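Seltska Residents' Forum > Shared Facilities > Workshop

Topic: Proposed change to the finish policy for kitchen boards

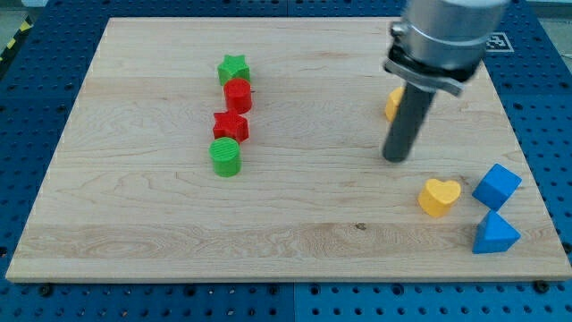

Posted by: N_Zulu (Workshop Coordinator)
2023-09-03

Members are asked to review the following proposal before the October meeting. At present, section 7 of the workshop rules permits any finish on cutting boards made for the shared kitchen. The proposal would limit members to food-grade mineral oil, or mineral oil with beeswax, and would end the use of film finishes such as varnish on any board that will meet a knife. Boards already in the kitchen would stay in use until they need refinishing.

Comments may be posted in this thread. Please keep remarks to the proposal itself.

Nobuhle Zulu

Posted by: kosmas.alexiou

I support the proposal. A film finish looks well for a few months, and then the knife cuts through it. Water gets under the film at the cuts, and the finish begins to lift. I have stripped two kitchen boards in that condition this year, and the work took far longer than a fresh coat of oil would have.

I would ask that the rule also state how often oil is to be applied. Without a schedule the boards will dry out and we will have the same discussion next year.

Posted by: Preben_O

I must respectfully disagree with part of this. Mineral oil never cures. It moves out of the wood with washing and has to be replaced again and again. A pure tung oil, given enough time, hardens in the wood and needs much less attention. If the concern is film finishes, then the rule should prohibit film finishes and leave the choice of oil to the maker.

Preben Østergaard
Unit 373

Posted by: fcarre

Mr. Østergaard's point is fair as to durability, but tung oil is pressed from a nut. Several households using the kitchen have reported nut allergies. I do not claim to know the level of risk once the oil has cured, and I would not want the workshop to be the body that decides it.

There is also the matter of labeling. Many cans sold as "tung oil finish" contain varnish and thinner. Members would need to read the label with care each time.

Posted by: Preben_O

I accept the point on allergies and had not considered it. I withdraw the suggestion of tung oil. I maintain that the wording on beeswax is too narrow. Carnauba wax gives a harder surface and should be allowed.

Posted by: D.Karagiannis

May I raise a separate question? The draft says nothing about end-grain boards. They take up a great deal more oil than face-grain boards, and the shared supply is bought from the general budget. The last order from Hekevow was gone well before the quarter ended. I would suggest that members making end-grain boards supply their own oil for the first three coats.

Posted by: kosmas.alexiou

I do not agree with Mr. Karagiannis. If the board is for the shared kitchen, the shared supply should pay for it. A member who has already given the lumber and the labor should not also be charged for oil.

Posted by: D.Karagiannis

I meant no charge on anyone's labor. My concern is that those who come to the cabinet late in the quarter find it empty. Perhaps a larger order would settle the matter — the Getimow catalog lists mineral oil by the gallon.

Posted by: N_Zulu (Workshop Coordinator)

Thank you for the comments received so far. The draft will be changed as follows. Carnauba wax will be added to the list of permitted waxes. Nut-based oils will be excluded by name. A schedule will be added, with one coat each month for boards in daily use, and a sign-off sheet kept inside the cabinet door.

The question of supply for end-grain boards remains open and will be listed as its own item for October. I will request a price for the gallon size before then.

Posted by: fcarre

Would the exclusion cover walnut oil as well? Szabo sells it as a board treatment and I know it has been used here.

Posted by: N_Zulu (Workshop Coordinator)

Yes, walnut oil would be excluded. Any member who has used it on a board now in the kitchen is asked to write to me directly so that the board can be set aside.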